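Visits > Factories & Workshops > Open day at Tusby

The invitation said doors at nine, so I arrived at nine, and so did everyone in the county who owns a folding stroller. Tusby makes paper napkins. It has made them on the same bend of the river for 80 years, and once a year it lets people in to watch.

I had signed up for the early tour because the early tour gets the good doughnuts. That information was out of date. The doughnuts are now handed out at the end, as an incentive.

Our guide was Bảo Khúc, who runs the folding floor and has the voice you develop when you spend your working life next to a folding floor. He gave us earplugs, then told us several important things while we were putting them in. I caught "yellow line" and "sleeves." Everybody nodded.

Napkins begin as a roll of tissue the size of a parked car. The roll is unwound, embossed, printed if somebody is getting married, folded and cut, and all this happens so fast that the only part you can follow is the stack growing at the far end. A boy in front of me asked what happens when it jams. Bảo said it doesn't jam. A man in a Tusby cap, going past with a cart, laughed for quite a long time.

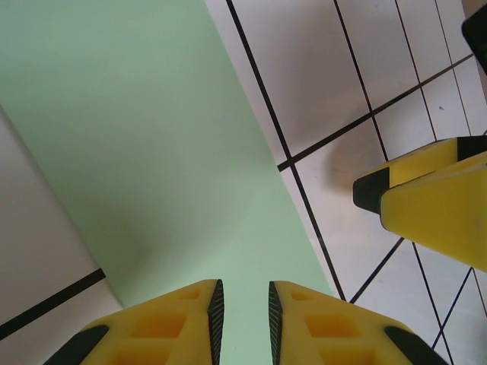

The embossing room was my favorite. The patterns live on steel rollers, racked along one wall with handwritten tags, and some go back to the first owners. There is a holly one, a wheat one, and one called Regency Border that Tusby has been trying to drop since I was in school. A single hotel keeps ordering it. Toàn Giáp, who looks after the rollers, let us run a thumb over a retired one and then wiped it down after each of us without a word.

He also settled the two-ply question for me. The plies aren't glued. They are pressed together hard along the edge, and that's all that holds them, so the next time one comes apart in your hand over a plate of ribs you can blame the pressure. I have been telling people this ever since and have yet to find one who wanted to know.

Lunch was chili in the canteen, 4 dollars a bowl, exact change appreciated. They ran out of napkins. I am only reporting what I saw. Quang Đoàn from shipping went off to find more and came back with a case of Regency Border.

The afternoon talk was on dyes, and it ran to 19 slides. I learned that deep red is the hardest color to keep off people's lips and that Christmas orders are finished by October. The woman beside me learned that the chairs fold if you lean back. 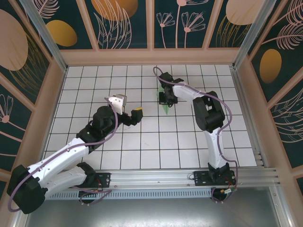
Getting there and getting out

Park at the feed store, where there's room, and walk across the bridge. The plant's own lot fills early, and the way out of it is a left turn across traffic that I would not wish on anyone. Wear closed shoes; they turned away a man in sandals, and he had driven a long way in them.

The shop is cash only. Seconds are sold by weight, mostly leftover wedding orders, and I now own a large supply congratulating two people I've never met. The doughnuts, when we finally reached them, were plain.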